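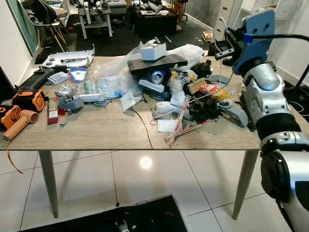

When I arrive at the repair room in Kisthorpe on Wednesday, the sorting has not yet begun. "Please don't put your cup on the big table," says Åsmund Strömberg. "You will never see it again."

He has been clearing out the workshop since April. Everything which has no home comes first to this table: the heat gun, the plastic parts, the small bags with things inside, also the snack wrappers. He has 24 bins waiting on the shelf behind the door, and 4 of them have labels.

"I begin with the tools, they are easy," he tells me. "Orange things go to the left. After this come the bags, and there I become slow, for I must open each one."

Does he throw much away? He thinks for a while. "Cardboard, yes. The grey parts, no. My neighbour in Cusley asks me every month for such a part." 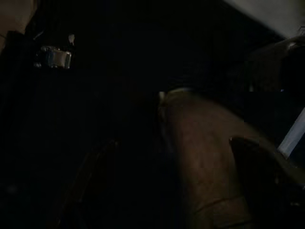
Interview by M. Oosthuizen
Community pages writer

We speak also about the dark corners, where the light from the ceiling lamps does not reach. Strömberg does not like to sort there by eye. "You see something brown and you think, is it leather, is it cloth? So I bring it to the table first, and then I decide."

The tidying should be finished in 2 weeks. He still wants to find a proper box for the envelopes, and he asks me to write that the spare bins can be collected in Sternow, at the side entrance.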